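How I Read a Streaming Royalty Statement (and You Can Too)

I've been putting out cumbia records from my spare room for a while now, and the question I get more than any other goes something like "my song got all these plays, where's the money?" So let's go through a statement together, the way I do mine, with coffee, on a Sunday morning.

Step 1. Get the detailed file

Your distributor shows you a pretty dashboard. Skip it. Look for a button that says export or download and grab the spreadsheet version. I use Dravus, and they hide it under Payments, then History, then a tiny arrow. If yours only gives you a PDF, write to support and ask for the CSV. They usually have one!

Step 2. Save a copy before you touch anything

I once sorted one column without the others and spent a whole evening wondering why Chile loved a song I hadn't released yet. Save the original, make a copy, work in the copy.

Step 3. Find the two dates

There's a sale month and a reporting month, and they're almost never the same. Plays from January might not reach you until spring. When my friend Yhon Ospina told me his distributor had "lost" his big month, we opened the file and he'd been looking at the wrong column the whole time. The plays were sitting in the next statement.

Step 4. Group by track, then by country

Make a pivot table (or just sort and add, if pivot tables scare you). Put tracks down the side, countries across the top, and quantity in the middle. Then make a second one with earnings. You'll see pretty quickly that 1,000 plays in one country don't pay like 1,000 plays in another. Subscription price, free tiers, how many people share a family plan – it all gets mixed in before your piece comes out.

My last single had 2,490 plays on the statement, and 319 of those came from one playlist Ruth Betancur runs for her dance classes. I'd never have spotted that from the dashboard.

Step 5. Check your splits

If you made the song with other people, the percentages have to add up to 100, and they have to match what you all agreed to. Dayana Muñoz and I write our splits down the day we finish a song, before anyone goes home. Look for the split column, multiply it by the track total, and see if you land on what you were paid.

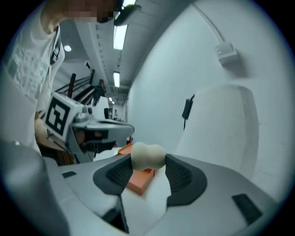
Step 6. Don't forget the publishing side

Your distributor pays you for the recording. The song itself, meaning the words and the melody, gets collected somewhere else, and you have to register it separately. Each little payment is peanuts, I know, and about as exciting as that small cream-colored peanut shape pinched between two dark grips over an orange block. Collect it anyway. Register every writer, use full legal names, and keep the song code in the same spreadsheet as your recording code so you can match them up later.

Step 7. Write down what looks weird

I keep a tab called "ask" where I paste any row I don't understand. Zero earnings with lots of plays, negative numbers, a service I've never heard of. Once it has a few rows in it I send one email with the track code, the sale month and the row copied in. Short emails get answered faster, at least by the folks at Dravus.

Next up I'll do one on getting your song codes in order before release day, so go dig out your old files and see which ones are missing theirs.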